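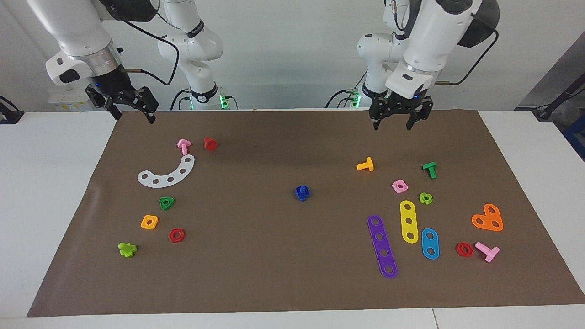
A large brown mat protects the white table and keeps small parts in one area.

Caring for Work Mats and Table Coverings
Stakside Household Advice Service
Revised 2019-11-23

A mat on the kitchen or workshop table prevents most scratches, dents and stains, provided that it is kept clean on both sides. The following advice applies to the common household types: rubber, cork, felt, leather and coated fabric. Residents who still have the maker's instructions should follow those first.

Choosing a size
Measure the table before buying. A mat should leave a narrow margin of bare surface on every side so that it does not curl over the edge when leaned upon. Mats sold in rolls may be cut at home with a sharp utility knife and a metal ruler. Make several light passes and keep the free hand behind the blade.

Weekly cleaning
Clear the mat and lift it from the table. Shake it outdoors, then wipe the table itself, as grit trapped underneath does more harm to a finish than anything placed on top. Rubber and coated fabric may be washed with warm water and a few drops of dish soap. Cork should be wiped with a well-wrung cloth and stood on edge to dry. Felt is brushed or vacuumed, never soaked. Leather needs a dry cloth and, twice a year, a thin coat of conditioner.

Do not return a damp mat to a wood table. Trapped moisture leaves a pale bloom that may take weeks to fade.
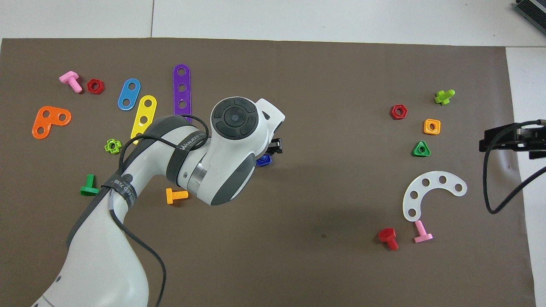 Stains
Blot fresh spills at once and work from the outside toward the center. For grease, cover the spot with cornstarch, leave it overnight and brush it off in the morning. Candle wax should be chilled with a bag of ice and lifted with a plastic scraper. Ink on rubber usually yields to rubbing alcohol — test a corner first, and open a window.

Glue is best left until fully hard. Nipon Kamolrat, who looks after the workshop benches, recommends an old plastic card for removing it and advises against metal blades of any kind.

Curling and odor
A mat that has been stored rolled may be laid face down in a warm room with books on the corners until it relaxes. Do not use an iron or a hair dryer. New rubber often has a strong smell; airing it in a shaded place for several days is normally sufficient. Direct sun will make it brittle.

Storage
Roll mats loosely with the working side outward and tie them with cotton tape. Folding leaves a permanent crease. Felt should be stored in a closed cotton bag with cedar blocks.

Further advice
Printed copies of this page are available on request from Kelly Rangel, Room 112. Please quote leaflet number 503. Leaflet 42 deals with the care of oiled wood countertops.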